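Can the town change the overnight street parking permit fee without a public hearing?

Posted in: Local Government > Streets and Parking

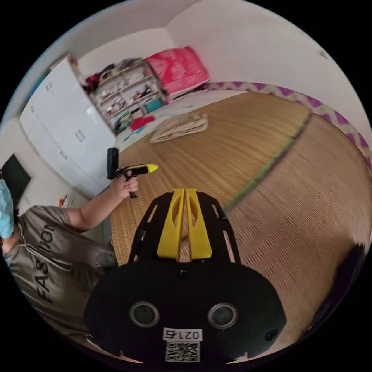
Details

I live on Lulum Street in Briltcombe and have had a resident permit for years. It was $22. The renewal notice I got this month says $30. I never saw a hearing listed in the paper or on the town website. A neighbor says the council can do this by a simple vote now. Another neighbor says any fee in the town code needs two readings and a hearing. Which is it? I already paid, so I would also like to know if I can get the difference back.
Paraschiva Dumitrescu
06/05/2025

2 replies

Rodica Ciobanu
It depends on where the fee is written down. If the dollar amount is in the ordinance itself, the council has to amend the ordinance, and in Briltcombe that means two readings with a public hearing at the second one. If the ordinance only says the fee is "as set by resolution," then the council can change it in one vote at a regular meeting. It has to be on the posted agenda but there is no hearing.

Parking permits used to be in the first group. Ordinance 1313 moved them to the fee schedule, along with dumpster permits and block party closures. That ordinance did have a hearing, but it was listed as a "fee schedule cleanup" and I doubt many people read that far.

What you can do:
Ask the town clerk for the resolution that set the new amount. It should have a number and an effective date.
Compare the effective date with the date on your renewal notice. If the notice went out first, ask in writing for the old rate.
Speak at open comment. The June meeting has the rest of the fee schedule on it, so it is a good one to go to.

I would not expect a refund if the dates are in order. The clerk's office is pretty quick with email - I had an answer the next morning when I asked about the loading zone on Ardeleanu Avenue.

Mod_Westside
Same thing happened over in Isurcombe. They sold almost 3000 permits the year before and raised the price anyway, and the lots are still full by dinner time. Go to the meeting but don't get your hopes up. Also check if you qualify for the senior rate, it isn't printed on the renewal form.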